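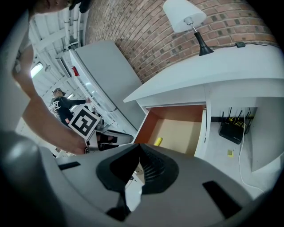 Trial Day

The Susisis kit cost 415 dollars a month, and Keith Pearce wanted to know what he got for it before he signed. Wostwood had sent two people to set it up in the back room, by the brick wall.

"You hold the gripper and do the job," Lutfa Thambiah said. "Open the fridge, move a cup, whatever you want it to learn. The board gives it a starting point."

"And then the arm does it?"

"After 50 runs, usually. Sometimes it takes more."

Keith picked up the gripper. It was heavier than the one in the brochure looked. He did a run, then another. On the third he dropped the cup, and Lutfa told him to keep going.

By lunch he had done 43. His wrist hurt. Malcolm Hulme came in from the office and asked if it was worth the money.

"Ask me when it's washed something," Keith said.

Malcolm read the contract standing up. There was a clause on page two about cancelling in March only.

"Did you see this?"

Keith had not. He put the gripper down next to the lamp and went to find a pen, so he could cross it out.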